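板球日记

这几年的日记一直写得断断续续，去年八月赛季收尾以后就停了，本子塞在球包侧袋里，封面让防滑粉弄得一片白。今天比赛打完，回来翻出来接着写。前面几页大多是练习时记的投球落点，字很潦草，有几处自己也认不全。
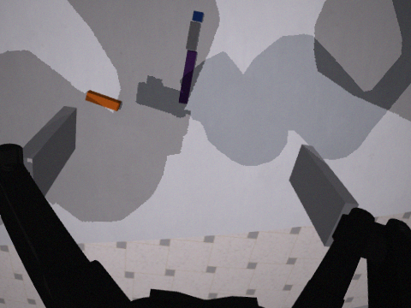
菲尔克（Firker），4月4日 星期三

早上六点四十起床，右肩还是有点紧，左边没事。热水冲了一会儿，拉了拉肩后面那一块，抬手过头不疼，往后展的时候有一点卡。吃了两片面包、一个鸡蛋，咖啡只喝了半杯，上场前喝多了总想上厕所。

今天是开季前最后一场热身赛，五十轮制，对手是Prikska，在我们自己的场地打。我所在的Zestora队上赛季排名靠后，冬天走了两个击球手，今天的上位击球顺序基本是新的。我还是投新球，击球排第九。

八点半到场，草上露水重，鞋踩进去就湿了。球道比我想的绿，靠旧看台那一端草留得尤其长，手掌按下去是软的。我跟队长说，掷币赢了就先投。他也是这个意思。结果我们赢了币，先投。

我从看台那端开始，逆着一点风。第一轮六个球，有四个落在想要的长度上，另外两个偏短，被横着切出去，一个四分，一个两分。第二轮好一些，把手腕立起来以后，球的缝线是直的，有一个球从外侧过了球棒，捕手接得很舒服。第三轮拿到第一个三柱门，球不算好，略长，对方往前够，打薄了，第二防滑位接住。这种球一个赛季总会碰上几次，我就收下了。

前十轮他们丢了两个，得分也不快。问题从第十八轮左右开始。太阳把球道晒干以后，球几乎不再横向走，速度也慢下来，等于是喂给人打。我们的旋转手今天落点散，一轮里总有一个短的、一个满的，对方左手击球手站在原地就能把球扫到腿侧。我在深位守了很长一段时间，来回跑，有一个球本来可以挡下来，扑早了，手从球上面过去，成了四分。队友没说什么。那个球应该先把膝盖放下去，用身体挡，手是第二步的事。这个毛病去年就有。

中段我又回来投了四轮，用旧球。试了几个交叉缝的，落地后弹得低一些，有一个打到护腿上，我喊了，裁判摇头。当时觉得是正的，休息时问守门柱后面的捕手，他说球会从腿桩外面走掉。那就算了。

最后十轮他们放开打，我投第四十七和第四十九轮。第四十七轮用约克球，三个到位，两个成了低满抛，被打出去一个六分。第四十九轮改投慢球，手指往侧面搓，对方挥早了，球飞得很高，中外场接住。他们最后得到227分，丢八个三柱门。我自己拿了两个，失分偏多，主要丢在第四十七轮。

午饭是鸡肉饭和一大盆生菜，饭有点干。我吃了半份，坐在更衣室里换护踝。大家在讨论227分好不好追，多数人觉得好追，球道已经平了，外场又快。我也这么觉得。

追分的过程没有太多可写。开局两个人打得稳，前八轮没丢，接着在两轮里连丢三个。第一个是打起来直接送到掩护位，第二个是犹豫，喊了跑又喊回去，被直接击中门柱跑杀，第三个是球进来的，棒和护腿之间有空当。三十轮不到，场上已经换到第六个击球手。需要的得分率一直往上走，后面的人只能冒险，冒险就出局。

我上场的时候还差八十多分，剩下的轮数其实够，人不够。今天用的是新买的Tawfik球棒，冬天敲了很久，甜区听起来还行，靠棒尖的地方仍然发闷。第一个球挡下来，第二个从内侧边缘跑到细腿位，得一分。后面有一个直推打得不错，从投手旁边过去，四分。再后面对方换了慢投，我想往前迈一步打到直线，没够到球落地的点，中途改主意，变成一个软推，被短位接住。总共得了十一分。

全队159分，全部出局，输68分。

收场以后帮着把边界绳卷起来，把球道盖上。晚上可能有雨，风已经转了方向，压布的沙袋不够，又去仓房搬了几个。仓房里滚压机的机油味很大，门还是关不严。

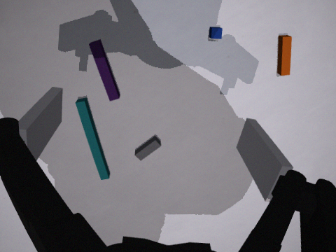
赛后记的几条

跑动沟通。今天两次跑位出问题，一次出局，一次侥幸。规矩其实早就定过，球在身前由击球的人喊，球在身后由另一端的人喊，喊出来就算数，不再改。今天那次是两个人都喊了。下次训练要单独练这个，护具全穿上跑，穿着运动服练出来的距离感不准。

慢球。第四十九轮那个慢球有效，原因是前面连着给了几个快的。如果一上来就投，人家等得到。目前我的慢球手臂速度还是会掉，对方看肩膀就能判断。练的时候要盯手臂速度，球到哪里先不管。

约克球。两个低满抛都是在起跳前看了一眼远端的边界，眼睛离开了目标。这个没有别的办法，就是多投。训练时在底线前放一只旧鞋当目标，以前这样练过，效果不错，后来偷懒就停了。

守备。扑球前先降重心。深位站位再往里收两步，我现在跑得没有以前快，但是往前冲比往后退有把握，所以宁可站深的习惯得再想一想。今天有几个一分被他们跑成两分，都是从我这边走的。

击球。第九位的任务是把球留在场上，让另一端的人打。今天那个出局球属于自己跟自己过不去，当时要么一步迈到位，要么退回去等，停在中间最差。球棒的尖端再敲两个晚上，然后上一遍油，别上多，去年那支就是油多了，变沉。

身体

投完十轮，肩膀没有加重，左脚踝外侧有点肿，按下去不太疼。冰敷了二十分钟。落脚的地方被前面的投手踩出一个坑，我今天有几次脚跟是落在坑边上的，大概就是这个原因。下次先让人填一下再投，别嫌麻烦。

晚饭做了面条，吃完坐着不想动。翻了一下自己存的记录，我在Zestora打到现在，各级比赛加在一起，击球总共得了1,177分，今天的没算进去，热身赛不进统计。对一个排在第九位的人来说还可以，里面有一大块是早些年在二队打中位时攒下的。投球的数字没有整理，最近两个赛季的表格格式不一样，要合起来得花一个晚上，改天再弄。

关于今天这场，队里群里说法不少。有人怪掷币，说应该先打。我不同意，上午的球道是帮投手的，问题出在我们只拿到两个，后面又没收住。也有人说热身赛输赢无所谓。输了是无所谓，但是丢门柱的方式和去年一样，这个还是要说的。我在群里写了两句，后来删了一句，剩下那句是问谁把我的水壶拿走了。还没有人回。

联赛第一场是客场，还是对Prikska，他们那边的场地边界短，尤其是斜坡那一侧，慢投手不好受。我估计队长会多带一个快投，那样我可能排到第十位去击球，没关系。他们那个左手击球手，今天腿侧的球几乎没漏过，脱桩外侧第四根桩的线上倒是空挥了几次。我投他的时候太贴身了。下次从门柱外侧绕过来，把球往外带，腿侧少放一个人，防滑位加一个。

衣服已经泡上了，膝盖那块草渍估计洗不掉。球鞋里塞了报纸，放在暖气旁边，鞋钉有一颗松了，明天下班去买，顺便带一卷胶布和一瓶喷雾。敲棒的木槌也借出去太久了，得要回来。

外面开始下雨，不大。十点二十，关灯。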